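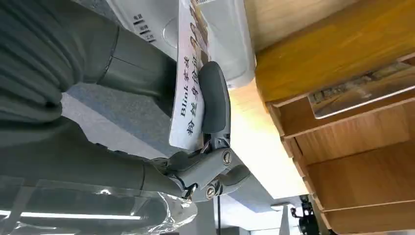 Wrist camera view, card in the grip, shelf to the right.

Skuraldale handling project - progress report, December
To: Ngân Mạc, Sastoson
From: Patricio Alarcón, Susbridge site

Ngân - short version first. We lost most of a week to a grip fault plus one safety stop that I am treating as serious. Card work is running again at reduced speed. Floor work is not, and won't be until you and I have both signed off on the new zone rules. Spending is on plan apart from the spare fingers, see further down.

What was planned
Card pick and place, from the top of the wood unit into the compartments and back. Target was 251 full cycles without anyone touching the arm. Then start on floor pickups with the arm reaching down to the carpet.

What we got
141 clean cycles, then the fault. Did not restart the count, so 141 is the number for this period. I know the milestone says 251.

The grip fault
Wednesday, late afternoon. Finger was slow to release. Card stayed against the pad for a moment after the open command, then let go on the way out of the compartment, so it landed on the floor instead of the shelf. Happened again on the next cycle. Software thought both were good placements, because all it checks is that the open command was sent and acknowledged. That is the part that bothers me more than the dropped cards. We had been counting success on the command, not on where the card ended up.

So I went back through the recordings by hand for all 141. They hold up. The first bad release really is the first one. Took me a day and a half and I don't want to do it again.

Cause, as far as we have it:
- linkage screw on the finger had backed out a little, pivot was binding near the end of travel
- residue on the pad, made it grabby on glossy card
- no check in our procedure for either one

The screw I am sure about. The residue is a guess, it wiped off before anyone thought to keep the cloth. My fault, I told them to clean everything.

The safety stop
Separate event, next morning. Arm was being moved out over the floor at low speed to teach the first pickup positions. Person teaching was watching the gripper. A second person walked up from the far side to look, inside the reach of the arm. Teacher hit the stop. No contact, no injury, no damage. Closest distance was around 50 cm going by the recording, could be less, the wide lens makes it hard to judge.

It should not have been possible to get that near with the arm live. We had tape on the carpet but the tape marks where equipment goes, and half the people here had taken it as the line for people to stay behind. It isn't, the arm reaches well past it. Two meanings for one color of tape, and I never wrote down which was which.

Also an office chair had been left under the arm during a teaching session. Chair wasn't involved in the stop, but a chair on casters under a moving arm is the same kind of sloppiness and I've put it in the log as a second finding.

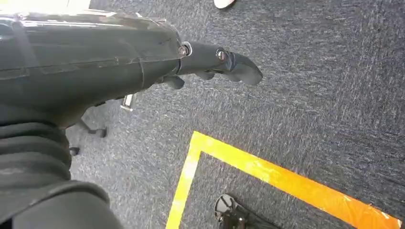
Arm over the floor area, gripper open. Yellow tape corner at lower right, chair base under the arm.

What has changed since
Done:
- thread lock on both linkage screws, witness marks added so you can see if they move
- pad wiped at start of shift, initialed on the sheet
- teaching speed cut, limit set in the controller and locked, not left to the operator
- one person teaches, one person holds the stop and does nothing else
- chairs out of the cell before power on

Not done yet:
- seperate color of tape for the people line, set at full reach plus a margin. Tape is here, line not laid, want the reach measured properly first
- placement check in software. Camera looks at the compartment after release and the cycle doesn't count unless the card is there. Somboon has a first version, it misses cards that lean too steeply, so not good enough to count on
- written zone rules. Draft with you by Wednesday

Repeat test after the screw fix: 10 cycles at reduced speed, 10 good releases, all checked by eye. That's a small number and I am not claiming the fault is closed. It came on slowly the first time and could do the same again. Proposal is to run to the full 251 from zero with the placement check on, and only then call it done.

Money and parts
Two spare fingers ordered from Somboon, not in the original budget. Covered from the travel line since the December trip is off. The delay itself costs staff time only. No change to the total requested.

Schedule
Card milestone slips by two weeks. Floor work slips by at least that, maybe more, depends on the zone rules and on how teh reach measurement comes out. If the people line ends up where I think it will, we lose the walkway on that side of the room and have to ask the building for the other door. Haven't asked yet.

Needed from you
- OK to count from zero on the card milestone instead of carrying the 141
- someone from Sastoson to read the zone rules who hasn't worked in this room
- yes or no on whether the stop has to go on your incident form as well as ours. Ours is filed. I'd lean yes

Recordings for both events are on the shared drive under Skuraldale, faults. The stop one is short, please watch it before we talk. Call me any time after 2, mornings I'm in the cell.

Patricio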